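The Long Count at Stomgate
A bin-picking trial was stopped after a gripper closed on nothing and the software reported success

2 October 2019

The trial at Stomgate was meant to be routine. A robot arm would take blocks from a metal bin, one at a time, for 1000 attempts. The control software, supplied by Koveck, would record each attempt as a success or a failure. The results would then decide whether the same equipment could be used on a packing line at the Bistanero plant.

When the run ended in May, the log showed 965 successful picks. The laboratory's managers were pleased with the figure and began to prepare a report. A technician reviewing the arm's motor data then noticed that several of the recorded picks had drawn no more current during the lift than an empty gripper would.

The review that followed found a fault of a familiar kind. The gripper judged its hold by the position of its fingers. If they stopped before reaching the fully closed point, the software took this to mean that a block was between them. Dust and wear had left one finger slightly stiff, and on some cycles it stopped short with nothing in its grasp. The arm then traveled to the drop point, opened, and logged a pick.

A wrong number in a report is an inconvenience. The laboratory treated the matter as a safety concern for a second reason. The software used the same signal to choose the arm's speed. With a confirmed hold, the arm moved at full speed along a fixed path. Without one, it slowed and returned to its start position. In 10 of the disputed cycles, a block had been caught by one corner, counted as secure, and carried at full speed. One of these blocks left the gripper and landed outside the bin. The work area was clear at the time, and there were no injuries.

Stomgate suspended all unattended runs the same afternoon. Åberg, the firm that maintains the laboratory's equipment, was asked to inspect the gripper and to propose a second means of checking a hold.

Testing has resumed under closer supervision, with green and reddish-brown blocks spread over the scuffed floor of the bin. Blocks that lie close to a wall, or nearly end to end, receive particular attention — they leave the gripper little room, and a partial hold is more likely there.
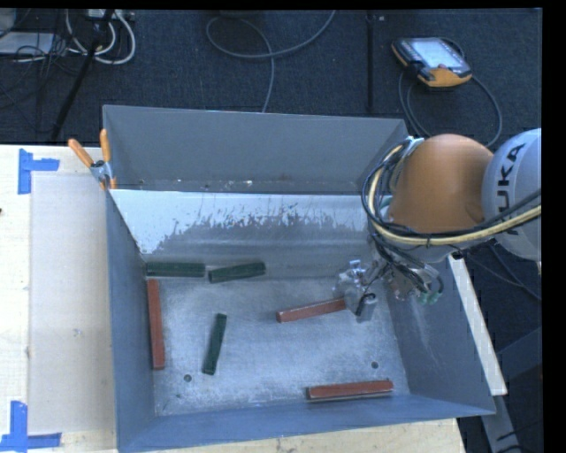
What has changed

The revised procedure requires two signals to agree before a pick is recorded. Finger position is still read, but the load at the wrist must also match the weight of a block. If the two disagree, the arm stops above the bin and waits for an operator to clear the fault from the control pendant.

Åberg has also shortened the cleaning interval for the gripper and added a check of its closing travel at the start of each shift. Koveck has separated the speed setting from the pick count, so that an error in one no longer carries over to the other.

The original log has been kept, marked as unreliable, and withdrawn from the Bistanero proposal. A new run of 1000 attempts will be made once the wrist sensor has been calibrated. Operators will be present throughout, and the plant has agreed to wait for the result.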